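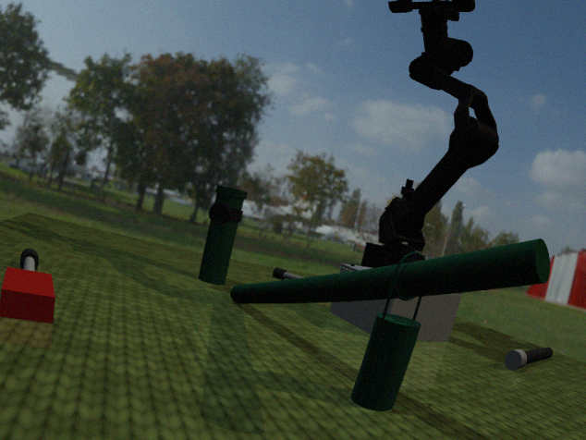 Re: [galier-players] Save files after the June patch

Trinity Lindqvist wrote:
> After the patch my Farnham campaign won't load past the title
> screen. The save is 113 turns in. New campaigns work fine. Is the
> file lost, or is there a way to convert it? I play on Windows, no mods.

The file is probably intact. The patch changed how trade routes are stored, and the loader now stops at any route whose end port was destroyed. Older versions skipped those entries.

Check the log in the save folder. If the last line mentions a missing port, do the following:

1. Copy the save somewhere safe.
2. Roll back to the previous version through the launcher's beta menu.
3. Load the campaign and cancel every route to a destroyed port. In Farnham that is usually Dultport.
4. End one turn, save to a new slot, then update again.

Autosaves are no use for this — the game keeps only the last 7, and they all carry the same entry.

I tested it on two campaigns, one with 20 routes. Both loaded. The treasury in the second came back 3,000 short, which matches the cancellation fees.

If the log says something else, post the last few lines to the list.

Hipólito Escobar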